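July 28, 2018

Up at 5:40. Overcast, no wind. Barometer in the hall down slightly from last night. Coffee, then straight to the cellar to read the meter before anyone ran a tap.

Meter at 6:05: 3,578 and the last red digit standing still. I watched it for ten minutes by the kitchen timer. The small triangle did not move. So the supply side is tight and the loss is on the heating circuit, which I suspected but had not shown. The heating circuit has its own fill valve and that valve has been shut since Thursday evening. Pressure on the gauge was 1.5 bar when I shut it. This morning 1.1. A closed circuit in summer, pump off, water at cellar temperature, should not do that. Either the expansion tank has lost its charge or there is a weep somewhere under the floor of the back room.

Checked the tank first, being the cheap answer. Isolated it, drained the water side into the bucket, put the tire gauge on the valve. It read 0.9 bar. The label asks for 1.0. After two winters that is a normal loss and does not explain the drop. No water came out at the air valve, so the diaphragm is whole. Pumped it back up to 1.0 with the bicycle pump and put the cap on hand tight. The cap seal is cracked. Put a new one on the list.

Then the valves, one after another, with dry paper towel wrapped around each gland and left for half an hour. I numbered the towels in pencil. Number 9 came back damp. That is the return valve on the branch to the back room, the one with the red handle, put in by whoever owned the house before us. The packing nut took an eighth of a turn before it began to feel stiff. I left it there. Fresh towel on at 7:50.

Breakfast. Rye bread, the end of the cheese, one tomato from the south bed. The tomatoes are splitting near the stem. Uneven watering. I should water a smaller amount each evening and stop flooding them every third day when I remember.

Towel at 9:15: dry on top, a spot the size of a lentil underneath. Better, not cured. Another sixteenth of a turn. I do not want to go further on old brass with the circuit under pressure. If it still spots tomorrow I will drop the branch and repack it properly. I have graphite cord in the blue tin but I am not certain of the diameter. Measure first.

To town at 10. Clulen had the cap seals in the drawer where they used to keep fuses. They have moved everything again. Bought four, which is three more than needed, but the drive costs more than the seals. They no longer carry the compression rings in the old thread. The young man at the counter looked in the catalog and offered an adapter. I declined. An adapter is two joints where there was one. He wrote down Rakell as a possible source and said they do mail orders if one sends a drawing with the dimensions. I will do the drawing on Monday.

Also bought: PTFE tape, one hacksaw blade, a box of the short screws, a dozen jar lids. Twelve lids will not be enough if the currants keep on as they are, but twelve was what they had in that size.

Valtteri Heiskanen was at the gas pump on the way back. He has put the new controller in at his place and is displeased with it. The outdoor sensor was mounted on the west wall and by four in the afternoon it believes it is the tropics. I told him north wall, at least two meters up, away from the kitchen exhaust. He said the installer had told him west was fine. We looked at the curve settings he had written on the back of a receipt. Slope far too steep for a house with that much insulation. I suggested he bring it down by half and leave it alone until there is a heating load to judge by. There is no sense in tuning a heating curve in July. He asked whether I still had the manual for the Fallahi unit, as his brother has the same one and lost his. I do have it, in the gray binder. Must find the gray binder.

Home at 11:45. Circuit pressure 1.4, having been refilled to 1.4 at 8:00. No change. A promising figure but less than four hours is no test. The first test ran from Thursday evening until this morning, so this one should run at least as long before I believe it.

Lunch: cold potatoes with dill and the smoked fish. Washed up. The drain on the left sink runs slowly again. Took off the trap, cleaned it, put it back with a new washer. There was a quantity of coffee grounds in it in spite of the rule about coffee grounds.

Since the sink cabinet was open and emptied I went on and did the cutlery drawer, which has stuck since the wet weeks. The runner on the right had lifted at the back, one screw stripped out of the particle board. Filled the hole with a matchstick and wood glue, let it set for an hour, drove the screw back in by hand. Drawer now closes to the stop with one finger. Wiped out the bottom and sorted the contents before they went back. The long-handled pieces have always been the trouble. They ride up over the divider and catch under the front rail, and then someone pulls hard. They are to lie in their own compartment on the left, all with the handles pointing one way. I moved the divider over to make room for them.
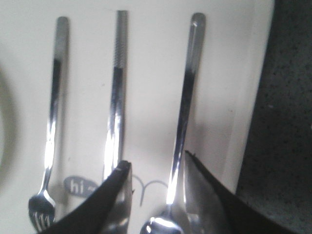 Long-handled spoon, left, and two more of the long steel utensils.

Afternoon: currants. Picked from 2:30 until a little past 4. The first bush is finished, the second is half done. The net on the third has a hole on the side toward the shed and the birds have found it. Closed it with two clothespins for now. The fruit went into the cellar in the shallow trays. The cellar was 57 degrees at the floor and 61 at shelf height. I would like the difference smaller but that would mean moving the vent, and the vent is in concrete.

Oil record, to keep it in one place. The supplier's letter came on Wednesday and I have only now compared it with my own book. They have us at 1,577 liters for the twelve months. My dipstick readings give a figure lower than that, but the dipstick is read against the chart for a level tank and the tank is not level. It leans toward the door. Each time I write that I will make a corrected chart, and each time I leave it. The method is simple enough: measure the lean at both ends, work out the wedge, correct the readings at every mark. An evening's work. Until that is done I have no grounds to dispute their number, and I have paid it.

Trurnau sent the quote for the new circulation pump. It is an honest price for the pump and a poor one for the labor. Two flanges and a plug. I could do the mechanical part myself and have the electrician in only for the connection, if he is willing to sign for a pump he did not mount. Will ask. The present pump still runs but it hums at the middle speed and I have been keeping it on low, which starves the upstairs radiators once it gets properly cold. The decision must be made before September, after which everybody wants the same man in the same week.

While looking for the gray binder I found the receipt for the dehumidifier, the spare key to the shed and the instructions for the old range. No binder. It may be in the attic with the tax papers.

Supper at 7. Soup from yesterday. Rain began soon after, light and steady, from the southwest. Rinsed the rain gauge beforehand so the reading in the morning will be clean. The gutter over the porch drips at the second joint. It was sealed in May. The sealant has not held on the painted side; the paint ought to have been scraped first and I knew it at the time.

8:30, cellar again. Pressure 1.4. Towel number 9 dry on both sides. Replaced it with a fresh one for the night and wrote the time on it. Lowered the lid on the bucket. Meter checked while I was down there, ten minutes with all taps closed, no movement.

For tomorrow: read the gauge before coffee. Measure the cord in the blue tin. Second currant bush if it is dry by noon. Mend the net. Attic for the binder, and telephone Valtteri if it is there. The cap seal is still in my jacket pocket and should go on the tank.

Bed at 10:15. Window open a hand's width. Still raining.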